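Skip to course materials
This site uses cookies to remember your login. By continuing to browse you accept our use of cookies.

Tramthorpe Institute of Building Trades
Glazing and Joinery, Unit 2: Drainage in Window and Door Frames
Course handout prepared by Ona Hunt. Revised August.

Purpose of this unit

Students completing this unit will be able to explain how water enters a window frame, how it is collected, and how it is returned to the outside. The unit should be read together with the handout on seals and gaskets, which covers the same frames from the point of view of air leakage.

1. Water in the frame

Every exterior window admits some water. Wind pushes rain past the outer seal, and warm indoor air leaves condensation on cold glass. A well-designed frame accepts this water and gives it a path out. Frames that depend entirely on a perfect outer seal tend to perform well when new and poorly after several winters, once the sealant has shrunk or pulled away at the corners.

The space between the edge of the glass and the frame is called the rebate. Water that passes the outer seal falls to the bottom of the rebate and must be able to move along it. Setting blocks hold the glass up from the bottom, and a block of the wrong shape will dam the rebate and leave water standing against the edge seal of the unit. Standing water is a common reason for fogging between panes.

2. Channels and weep holes

The lower member of the frame collects water and carries it to the weep holes. The channel must be kept clear along its full length. Mortar, sawdust and surplus sealant are the usual obstructions, and all three are easier to remove before the glass is set.

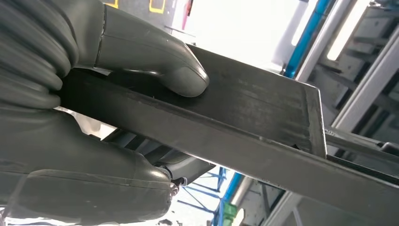
Weep holes are normally cut as slots, since a small round hole can be closed by the surface tension of a single drop. The inner and outer slots should be offset from one another so that wind cannot blow straight through. Covers, where fitted, face down or away from the prevailing wind.

3. Case study: the Purulholm reading room

The reading room at Purulholm had 30 fixed windows, all facing the harbor. Stains appeared on the interior sills during the first winter. The contractor, Grarel, resealed the outer joints, and the stains grew worse - the new bead had covered the outer weep slots. Santino Iturra's survey report (Reader, p. 456) recommended that the slots be reopened and the setting blocks replaced. Students should read the report in full and note the order in which the tests were carried out.

4. Terms for review

Rebate: the recess that receives the edge of the glass.
Setting block: a support placed under the glass.
Weep hole: an opening that lets collected water leave the frame.
End dam: a raised stop that keeps water from running off the end of a sill into the wall.

Assignment

Submit a section drawing of one window in a building to which you have access, showing the path of water from the outer seal to the exterior. Drawings are to be left with Erlinda Bautista in Room 1031 before 4 p.m. on the due date.

Filed under: Course Handouts, Glazing, Windows and Doors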